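How many times do you show a two-handed robot a fruit-and-plate task before it sticks?

Li-hua Lui
Jun 19, 2026

Hi all, long-time reader, and finally brave enough to post! I'm teaching our two-handed setup to put fruit on a plate. I wear the gloves, the hands copy me, and everything gets saved. I've done 25 rounds so far and my shoulders are feeling every one of them. When I play the task back, the right hand does fairly well with the apple, but the left hand dithers over the yellow fruit as if it can't make up its mind. Do I need more rounds, or am I showing it badly? I start each one with the thumbs pointing in toward the plate, like so: 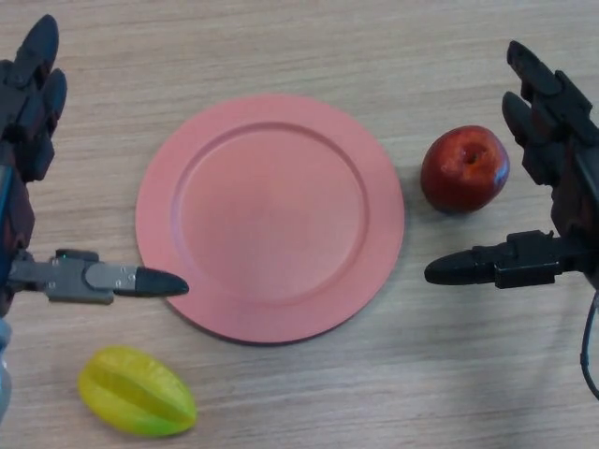 Page last changed: 20 June, 9:05

I should add that I put the fruit in the same two spots every time, because I thought being tidy would help.

Nodine

more rounds. 25 is nothing, we did 98 for a cup

Birdie Greenberg

Welcome, Li-hua, and please do rest those shoulders! More rounds will help, but I'd look at how you're moving first. I went through the very same thing with my Alier gloves last spring, and what I found (after a good deal of grumbling) was that I was pausing over the fruit while I worked out where my own fingers were. The robot learned the pause right along with everything else. Practice the left-hand grasp with the recording off until you can do it without thinking, then record 20 fresh ones and throw out any where you stopped to fuss.

As for the tidy spots – move things! Shift each fruit a little between rounds, and turn the long one so it doesn't always point the same way. Keep your thumbs starting where they are, that part looks good to me.

Then there's the question of using both hands at once. I like to get each hand around its own fruit while the plate is still empty, with the right hand cupped loosely by the apple and a left fingertip coming down on top of the yellow one:
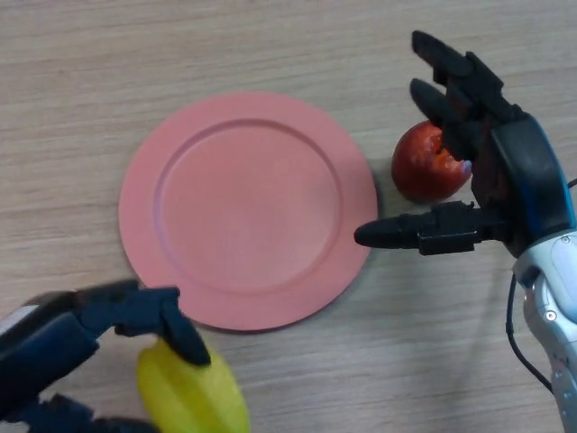

What to try, in order

1. Record 5 rounds with the left hand only, nice and steady.
2. Do the same with the right.
3. Go back to both hands, moving the fruit each time, and play it back before you record any more.

Do write back and tell us how you get on.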